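채용 > 매장·작업실 > 의류 수선 및 정리 담당
읽는 데 걸리는 시간: 4분

헌 옷 가게 Torora에서 같이 일할 사람을 찾습니다

Torora는 남이 입던 옷을 받아서 고치고, 접고, 다시 남에게 파는 가게입니다. 빈티지라고 부르면 값을 더 받을 수 있다는 조언을 여러 번 들었지만 저희 간판에는 아직 '헌 옷'이라고 적혀 있습니다. 간판을 새로 만드는 데 돈이 들기 때문입니다.

이번에 뽑는 사람은 2명입니다. 한 명은 수선, 한 명은 정리와 매장을 맡습니다. 두 일을 칼같이 나누지는 않습니다. 수선 담당도 손님이 몰리면 계산대에 서고, 정리 담당도 단추 정도는 달게 됩니다. 지난번 공고에 '가족 같은 분위기'라고 썼더니 지원자가 확 줄어서 이번에는 뺐습니다. 분위기는 직장 같습니다. 점심은 각자 먹습니다.

수선 담당이 하는 일

들어온 옷의 솔기와 지퍼, 안감을 살펴보고 고칠 것과 포기할 것을 가릅니다. 포기를 잘하는 사람이 필요합니다. 저희 작업실에는 '언젠가 고칠 옷' 상자가 있는데, 그 언젠가는 한 번도 온 적이 없습니다. 밑단 줄이기, 구멍 메우기, 안감 교체가 대부분이고 봄에는 코트, 가을에는 바지가 몰립니다. 재봉틀은 Figueiredo 공업용 두 대입니다. 한 대는 잘 돌아가고, 다른 한 대는 사람을 가립니다. 면접 때 둘 다 만져 보시게 됩니다.

손바느질을 할 줄 알면 좋습니다. 학원 수료증은 안 내셔도 됩니다. 대신 직접 고친 옷을 하나 들고 오세요. 새 옷처럼 보이지 않아도 되고, 어디를 왜 그렇게 고쳤는지 이야기할 수 있으면 충분합니다. 어머니가 고쳐 주신 옷을 들고 오신 분도 계셨습니다. 솜씨가 훌륭해서 어머니께 지원 의사를 여쭤봤으나 거절당했습니다.

정리 담당이 하는 일

옷을 접습니다. 정말 많이 접습니다. 창고와 매장 선반에 놓을 옷을 같은 폭으로 접고, 치수와 소재를 적은 표를 달고, 손님이 다 펼쳐 놓고 가면 다시 접습니다. 이 마지막 부분이 업무의 본체라고 보시면 됩니다. 니트는 걸지 않고, 셔츠는 깃이 눌리지 않게 두고, 줄무늬는 줄을 맞춥니다. 줄무늬 옷은 조금만 틀어져도 멀리서 보입니다. 면접에서 줄무늬를 접어 보시라고 하는 데에는 약간의 악의가 있습니다.
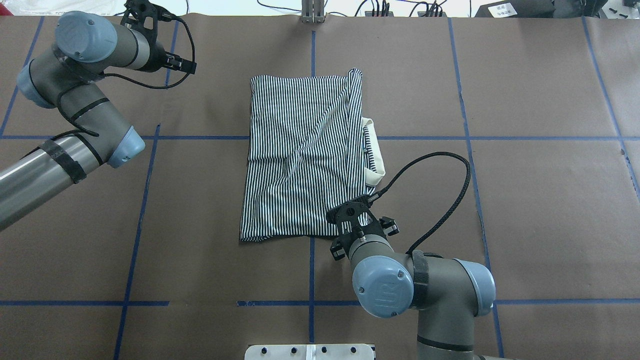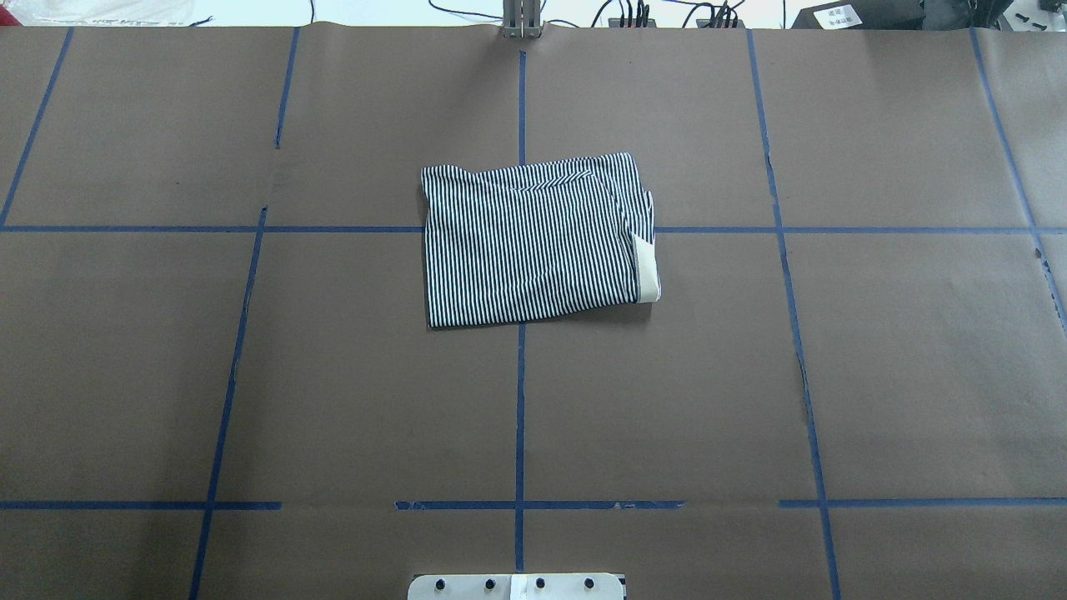
접어 놓은 줄무늬 옷. 주름은 아직 남아 있음.

접는 속도는 보지 않습니다. 빨리 접은 옷은 대개 두 번 접게 됩니다. 그렇다고 셔츠 한 장과 오전을 다 보내시면 저희도 할 말이 생깁니다.

매장에 서면 손님 질문에도 답하셔야 합니다. 가장 많이 듣는 질문은 "이거 누가 입던 거예요?"입니다. 저희도 모릅니다. 모른다고 하시면 됩니다. 전 주인의 사연을 지어내면 옷이 더 잘 팔리긴 하는데, 나중에 그 사연을 확인하러 다시 오시는 분이 있어서 금지했습니다. 그다음으로 많은 질문은 값을 깎아 달라는 것이고, 답은 표에 적혀 있습니다.

근무 조건

근무지는 Varncombe 상가 1층 매장과 그 뒤편 작업실입니다. 건물이 1937년에 지어져서 운치가 있다는 말을 많이 듣습니다. 운치는 주로 겨울에 창틀 틈으로 들어옵니다. 작업실에 난로가 있고, 난로에서 가까운 자리는 먼저 온 사람이 앉습니다.

근무는 오전 10시에 시작해서 오후 6시 반에 끝납니다. 점심시간은 한 시간입니다. 한 주에 닷새 일하고, 쉬는 날은 들어오기 전에 같이 정합니다. 한번 정한 쉬는 날은 가게가 바빠도 바꾸지 않습니다. 첫 90일은 수습 기간이고 급여는 수습이라고 깎지 않습니다. 금액은 면접 일정을 잡는 답장에 적어 드립니다. '협의 후 결정'이라고 써 놓고 면접장에서 서로 눈치만 보는 일은 저희도 다른 곳에서 충분히 해 봤습니다.

직원은 매장 옷을 30퍼센트 싸게 살 수 있습니다. 입사 첫 달에 월급의 상당 부분이 가게로 돌아오는 현상이 관찰되고 있으니 각자 조심하시기 바랍니다.

이런 분이면 좋겠습니다

먼지에 크게 예민하지 않은 분. 남의 옷 주머니에서 나온 것을 보고 비명을 지르지 않는 분. 주로 영수증과 사탕이 나오고, 현금이 나오면 맡긴 분께 연락드립니다. 무거운 자루를 둘이서 나를 수 있는 분. 같은 일을 오래 해도 중간에 새로운 접기 방식을 발명하지 않는 분. 발명하고 싶으면 비수기인 2월에 부탁드립니다.

경력은 있어도 되고 없어도 됩니다. 나이와 학력은 묻지 않고 사진도 받지 않습니다. 패션에 대한 열정도 굳이 안 쓰셔도 됩니다. 저희가 받은 지원서에는 열정이 이미 넉넉합니다.

지원 방법

Futik 구인 게시판에서 Torora를 찾아 지원서를 보내 주세요. 게시판 양식의 '10년 후 나의 모습' 칸은 저희가 지울 수가 없어서 그대로 있습니다. 비워 두셔도 됩니다. 대신 빈칸에 다음 내용을 적어 주세요. 수선과 정리 중 어느 쪽인지, 언제부터 일할 수 있는지, 지금 갖고 있는 옷 중에 가장 오래된 것은 무엇이고 왜 아직 안 버렸는지.

지원서는 3월 말까지 받고, 면접은 4월에 작업실에서 봅니다. 면접은 한 시간쯤 걸리며 그중 절반은 옷을 만지는 시간입니다. 소매를 걷기 편한 차림으로 오세요. 떨어진 분께도 답장을 드립니다. 매장에 직접 오셔서 물어보셔도 되는데, 그때 펼쳐 보신 옷은 접어 두고 가시면 고맙겠습니다.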